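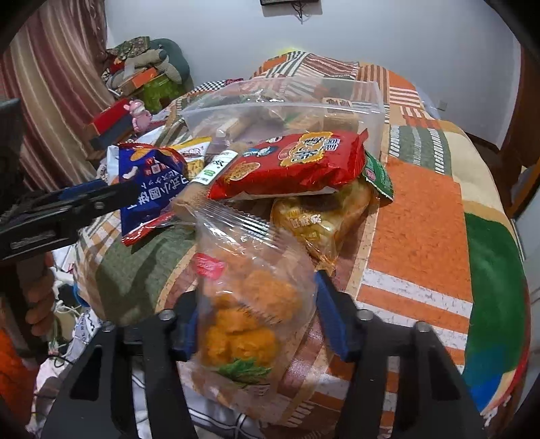 Snack Pile Notes (README)

By Hilkka Honkanen
February
12 comments | 31 shares

Hi! If you've landed in this folder, you're looking at my running notes on snacks: mostly rice crackers, puffs and other crunchy things in bags, sorted on top of my bed because the kitchen table is always buried in mail. I started keeping notes when my cousins in Stellport began mailing me boxes and I kept forgetting which ones I loved. Then people asked for the list, so I cleaned it up a little and put it here.

## What's in the folder

- `snacks.csv` — the main list, 155 rows, one row per kind of snack
- `tasting.txt` — my longer ramblings, in no order at all
- `swap.csv` — who got what in the Gandside snack swap
- `old/` — the first version, which has a lot of typos and which I keep meaning to delete

Of the 155 rows, 149 have a rating. The other six are things I gave away before I tasted them (I regret at least two of those).

## Columns

**name** is whatever I could read or copy off the bag. I read a tiny bit of Japanese and much less Chinese, so plenty of rows just say something like "red foil bag, big characters, round cracker." If I found out the real name later, I put it in **name2** and left my first guess alone, because those guesses are how I remember them.

**kind** is one of: puff, flat cracker, biscuit, roll, nut mix, seaweed, other. I went back and forth on puffs for ages. Anything airy that turns to dust when you sit on it is a puff. That's my rule and I'm sticking to it.

**bag** is foil, clear or zip-top. Zip-top usually means I moved leftovers in there myself, and those rows can have more than one kind of cracker mixed together. Sorry! I do try to list them all in the notes.

**crunch** and **salt** go from 1 to 5. A 5 for crunch means I can't hear the TV.

**again** is yes, no or maybe. Ignore the maybes, I was hungry.

## How I sort a box

First the quilt goes flat on the bed. It's a patchwork one with nice big blocks, and I used to try to give each kind of snack its own block, which lasted until the first big box came. Now everything gets dumped in the middle and I pull bags out one at a time. Puffs come out first and go by the pillow where nothing heavy can land on them. Flat crackers can take a stack. Anything in a roll goes at the foot end, where it usually rolls off anyway.

Then I write the row, and then I'm allowed to open it. I did it the other way around for a while and ended up with a lot of empty bags and no notes.

Crumbs: shake the quilt outside. Don't try to vacuum it, the little checkered pieces on mine are starting to lift at the seams.

## Storage

I keep the unopened ones in two Brostico bins under the bed. Opened rice crackers get the zip-top treatment right away and stay in the hall closet, away from the radiator. If they go soft, a few minutes in a low oven brings most of them back. It doesn't do a thing for puffs. Eat your puffs the same evening, that's my whole advice.

## Things that are wrong with this list

- The ratings are mine and I like salt way too much.
- Sweet biscuits are badly covered. I get bored and stop writing.
- Some rows may be the same snack in two different bags. A company changes the cartoon on the front and I get fooled every time.
- Please don't use this for allergies! I never copied the ingredients, and I couldn't have read half of them. Check the bag.
- Prices are missing for everything that came as a gift.

## Using it

Take it, change it, print it and stick it on the fridge. If you repost the whole thing, a mention would be nice. The Hyvönen page that copied the early version has it with my old spelling and none of the fixes, so get it from this folder if you can.

## Changes

- Added the rows from the last Stellport box
- Split "cracker" into flat cracker and biscuit — this took me a whole evening
- Fixed the salt scores that had ended up in the crunch column
- Next up: seaweed, once I've eaten enough of it to have opinions

Leave corrections in the comments, especially if you can read the characters I couldn't.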